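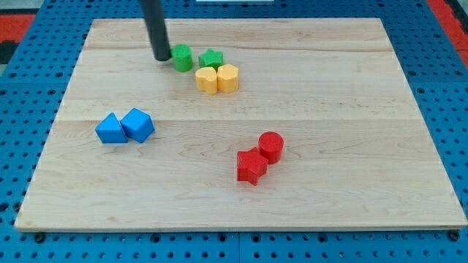

6 min read

Figure 3. Eight plastic shape blocks in four color pairs on a maple board.

4.2 Throw-ins and field position

The sample contains 1,401 throw-ins from 40 league matches. All of the matches were played at two grounds, Bosham and Plaltley, which have pitches of different widths but the same artificial surface. We left out throws that were retaken after a foul throw and throws taken after a stoppage for injury, when the ball is usually given back to the other side by custom.

Each throw was coded for the zone it was taken from, the distance to the first touch, and which team had the ball seven seconds later. Coding was done in Plilex, a video tagging tool, and followed the scheme set out in Section 3. Two coders worked on every match. Where they disagreed on possession, the clip was watched again at half speed and the later reading was kept.

Teams kept the ball less often from throws in their own defensive third than from throws in the middle of the pitch. This fits with what coaches told us in the preliminary interviews. Near their own goal, most sides throw long down the line, and the receiver is normally facing the touchline with a defender behind him. Short throws back toward the goalkeeper were rare at both grounds, and rarer still at Plaltley, where the pitch is narrower and the opposing forwards had less space to cover.

Throws of more than 18 meters were treated as a separate group. Only a few players in the league can reach that distance, so the group is dominated by a handful of teams and should be read with care. In the attacking third these throws were nearly always aimed at the near post. The first header was often won by the defending side, but the clearance tended to be short – a second throw or a corner followed in many cases, and our possession measure does not capture that.

Match time also mattered. After minute 70, leading teams took longer over each throw and were more likely to throw down the line, even with a teammate free inside. Trailing teams took their throws faster and lost the ball more often. We can't separate tiredness from tactics here, and the Harasym index of player workload, used in Section 5, was available for home teams only.

Score, zone and throw length were then entered together in a single model. Zone remained the strongest predictor of keeping the ball. The effect of ground was small once zone was included. Evening matches played under floodlights in March showed no clear difference from the rest, although the wind at Bosham was strong in several of them and was not recorded by the coders.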